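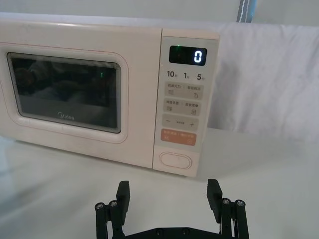

Review: Drivell Appliance Task Pack, second edition

Drivell publishes the Appliance Task Pack as a set of written rules for labs that have an arm work household appliances on a tabletop. The first edition was a short checklist. The second runs to 513 clauses in one searchable file, with a score sheet and a blank logbook template. I used it for most of August on two benches, one with a microwave oven and one with a rice cooker, and this review covers the microwave chapter in the most detail.

Scope

The microwave chapter deals with opening the door, placing and removing a dish, closing the door and making a panel entry. It assumes a parallel gripper and a wrist camera. Suction tools get half a page in an appendix. Dual-arm setups are excluded until a later edition.

Bench setup

The setup clauses are the strongest part. The pack asks for a plain, light tabletop with nothing on it except the appliance under test, and a plain backdrop behind it. A hanging cloth is allowed if its lower edge stays behind the appliance. The appliance may be turned at an angle to the arm, but the angle must be marked on the table and kept for a full block of trials. Our older habit was to square everything up by eye after each reset, and the logs were worse for it.

The glare clause is new. Dark door glass reflects the room, including people standing in it, and the pack requires a reference still from the wrist camera before each block, with staff at their working positions. If a reflection moves across the glass between the reference and the first trial, the block is flagged. It is not thrown out. I would have preferred a stricter rule.

Panel and display

Each button on the panel is entered in the logbook by position first and printed label second. This works well for panels whose labels are not in the operator's language, and for wide controls with a minus at one end and a plus at the other, which the pack treats as two targets. The display value must be recorded at the start of every trial. A lit zero counts as a valid start state. A blank display does not, unless the manual for the appliance says it sleeps.

Door release is handled separately. The pack defines a press zone inside the rim of the button and limits the approach to a single closed fingertip or a closed pair. Pressing with the fingers open is scored as a fault even when the door opens. The reasoning given is wear on the finger pads and linkage screws – fair enough, although a note on pad material would have helped.

Power and safety

Door trials are to be run with the heating function locked out or the oven unplugged. If the display is needed, the pack calls for a water load in the cavity and a person within reach of the stop button. I have no complaint about either clause. The section on cable routing is thin and should be read together with the arm maker's manual.

Score sheet and logbook

The score sheet has 3 levels per step: complete, complete with fault, and not complete. We logged 692 trials on it and two operators scoring the same recordings rarely disagreed. Where they did, the cause was nearly always the door-closed clause, which never says how the latch should be checked.

The logbook template is less good. It was laid out for Lumenta's bench software and exports cleanly there. In Plidano the timestamp column arrives as text and has to be converted by hand. Itel's free viewer opens the file but drops the fault codes.

Compared with the first edition

Old scores cannot be carried over, as the fault definitions have changed. Labs in the middle of a long series should finish it on the first edition.

Verdict

Recommended for any bench that runs appliance tasks with more than one operator. Setup and scoring rules: very good. Safety: adequate. Logbook: usable after an hour of repair. The rice cooker chapter is shorter and reads like a draft, and I would wait for the next revision before relying on it.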